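4.2 Physical health checks: who gets asked back

Of the 2658 records in the Haslam extract, we kept those with a severe mental illness code and at least one GP visit in the year. Matching was by age band, sex and practice. Smoking status was left out of the match as too many blanks, see 3.4.

Main finding first. Patients with a psychiatric label who reported chest pain were less likely to be sent for tests within the month than matched patients with no label. Same complaint, same practices. The gap held when we took out anyone already under a heart clinic, and it held when we took out the two smallest practices, where one doctor saw nearly everybody. It narrowed for patients who had been with the same GP for 8 years or more. Did not close though.

Stomach complaints went the same way. Back pain less so, and we would not lean on that result — the coding for back pain is poor in all groups and Comby (the older of the two record systems) lumps it in with general aches.

Free-text notes were read for a sample of 100 visits. Sedgwick read all of them, a second reader took half. Phrases such as "anxious ++", "known to services" and "long history, reassured" turned up often in the labelled group, and often they stood where a plan should have been. We did not score tone. Tried to, gave it up, the two readers could not agree on what counted as dismissive.

Figure 3. Simulated gripper over a wooden tabletop. 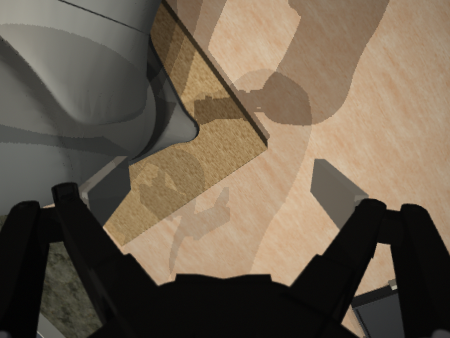 Length of visit is harder. Viltum logs when a record is opened and when it is closed, which isnt the same as time spent with a person. Some doctors leave the record open over lunch. We dropped anything over an hour and used the median. On that measure the labelled group got shorter visits for physical complaints and slightly longer ones for mood or sleep. Could be real, could be typing. Interviews (section 5) lean towards real.

A word on refusals. It is often said that these patients turn tests down or fail to attend, and so the gap is of their own making. Missed appointments were higher in the labelled group, yes. But the gap we report is in offers, counted before anyone has had the chance to miss anything. Where an offer was made, take-up was close in both groups. Letters sent to old addresses were a problem in October, when one practice moved over from Comby and a batch of contact details was lost, so that month is left out of the take-up figures.

Limits. One region. Labels lumped together — a person with a single episode long ago sits in the same group as someone on a ward last year, and they may well be treated very diferently. Ethnicity was missing too often to use. The Kitudico survey, which had just over 1000 replies, asks about being taken seriously by staff but not about which staff, so it can only be set beside our results and not joined to them.

Dental and eye checks were outside the extract and are not covered here. Poppy Sedgwick holds the coding sheet for the free-text sample and will share it on request, names and dates removed.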